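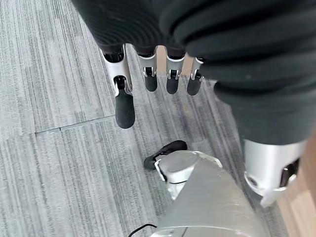
Grey striped carpet, looking straight down.

Stokow Floors: read me first

Hello! I started Stokow Floors because I was trying to choose a carpet for my own hallway and got fed up with shop samples the size of a biscuit. What I wanted was floors in rooms people use, with fluff and furniture and things left lying about on them, so I began collecting pictures and, well, it grew.

What's in it

There are 386 pictures in this release, taken in five rooms. 138 of them are carpet and the rest are wood, tile, vinyl and one very loved rug at Intan Entili's place (thank you, Intan, and sorry about the tea). Everything sits in one folder with a plain spreadsheet called floors.csv next to it.

The spreadsheet columns

room: a short name I made up, e.g. rostley-back or meltesska-landing
covering: carpet, rug, wood, tile or vinyl
colour: one everyday word. Grey is grey, I don't do "dove" or "pewter"
pattern: plain, striped, checked, flecked or other
things on it: yes or no

Farah Majimbun checked the pattern column for me in March and we argued a fair bit over striped versus flecked. If the lines run right across the bit of floor you can see, we put striped. A few are still marked "other" and I'd love a second opinion on those.

Things to know before you use it

Colours are as they came. I haven't corrected anything, so please don't order a carpet by matching it to your screen! Late afternoon pictures lean yellow, especially the ones from rostley-back.

I don't crop things out either. If something is on the floor or over it, it stays in.

There's far too much grey. I know. It's what everyone seems to have bought.

Download

The whole lot is a 500 MB zip. Unpack it somewhere with room to spare and open floors.csv first.

Still to do: stairs, doormats, and renaming the meltesska-landing files, which have spaces in them and break my own sorting script.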